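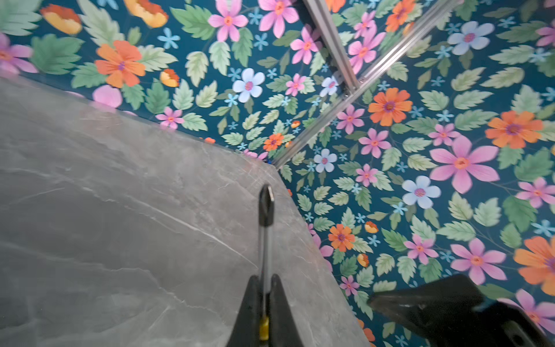 Catinca Chiriac
Rehearsals haven't been "paused", whatever the orchestra's website says. I play second oboe and I found out in August, from the man who came to collect the timpani. He had a form. The form said "ceased use". I asked him what had ceased and he said he only did drums.

pitpony_viola
Blimey. Is this the Mutitthorpe Sinfonia? I had a ticket for the Dvorak.

Catinca Chiriac
The same. Keep the ticket, it may be worth something to a museum.

lowbrass_len
Before everyone puts on black, the Sinfonia has been about to fold ever since I joined, and I joined when we still had two harps. It's the arts grant. The council moves it from one pot to another, there's a gap, the management panics, the grant turns up in the second pot. Give it until spring.

Catinca Chiriac
Len, they've handed back the keys to the Uton Rooms. You don't hand back keys during a gap.

lowbrass_len
You do if the gap comes with a rent bill.

Araceli Rivas
I can give some figures, as I was at the open meeting and took notes while everyone else was shouting. The hall was costing £584 a rehearsal after the last rise. The grant was cut by 35 per cent. Subscriptions fell as well, though they wouldn't say by how much, and a man from the board said the word "headwinds" so often that the cellos started marking it like a rest. What they did not say at any point was that the orchestra was being wound up. The phrase was "a period of reflection".

pitpony_viola
What is it reflecting on?

Araceli Rivas
Headwinds.

gallery_seat_F
As somebody who only ever sat and listened, can I say the programming didn't help? Three seasons running we had the same Beethoven, the same film music night and a new commission that sounded like a wardrobe being moved. I'd have paid double for a decent Sibelius.

semibreve
The wardrobe piece was the best thing they did. It was also the only one that got reviewed outside the county. I know it's fashionable to blame new music whenever a band runs out of money, but the commission was paid for by a separate trust and didn't cost the Sinfonia a penny.

gallery_seat_F
It cost them me. I went home at the interval.

semibreve
Then you missed the Sibelius in the second half.

gallery_seat_F
There was no Sibelius in the second half.

semibreve
There was. Valse triste, as an encore. Six minutes of it.

gallery_seat_F
An encore doesn't count as programming and six minutes is slow even for the Sinfonia.

lowbrass_len
It was slow. I had nothing to play and I'd finished my crossword.

mabaso_road_ted
Going back to the money. Mabaso Hall has 900 seats, a proper stage and a car park, and it stands dark most of the week. I emailed the board two years ago suggesting they move there and got a reply thanking me for my interest in the youth choir.

Catinca Chiriac
We tried it, Ted. One concert. You can't hear the strings past row F and the heating comes on in E flat.

mabaso_road_ted
So tune to it.

Catinca Chiriac
The oboe gives the A. I'm not taking instruction from a boiler.

pitpony_viola
Could you not carry on as a smaller group? The Wesine players did it when their orchestra went under. Started with 8 of them doing the Mendelssohn octet in a library and they've got a proper season now.

Araceli Rivas
That came up at the meeting. The strings were keen. The brass asked what part they'd take in the Mendelssohn and there was a silence.

lowbrass_len
I was the brass. I still haven't had an answer.

semibreve
I don't think the Wesine comparison holds. They had a festival behind them and they'd been paid up to the last concert. Catinca, have you lot been paid for the summer dates?

Catinca Chiriac
No. We were told the fees were "in process". The freelancers have had nothing either, and some of them drove a long way to play the 1812 in a field. That's my real quarrel with the thing. If they'd stood up in June and said there was no money, half of us would have played the field for the petrol. As it is the website still has next season's dates on it and a button for becoming a Friend.

lowbrass_len
Fair enough, the fees are bad. I'll give you the fees. I still say an orchestra isn't finished until someone says so, and the board hasn't the nerve to say anything.

Araceli Rivas
I've written to the board asking three things: when the players will be paid, who has the music library, and whether ticket money is being refunded. I got an automatic reply saying the office is closed during rehearsals.

mabaso_road_ted
Who does have the music library? My late brother left them all his scores. I'd like those back if they're going in a skip.

Catinca Chiriac
The parts are in the store under the Uton Rooms, or they were. I've got the second oboe folder for the Dvorak at home and I'm keeping it hostage. Ted, message me your brother's name and I'll ask our librarian, who isn't speaking to the board but is speaking to me.

mabaso_road_ted
Sent. Thank you.

pitpony_viola
And my ticket?

Araceli Rivas
Ask your card company first. The box office number now goes through to the youth choir.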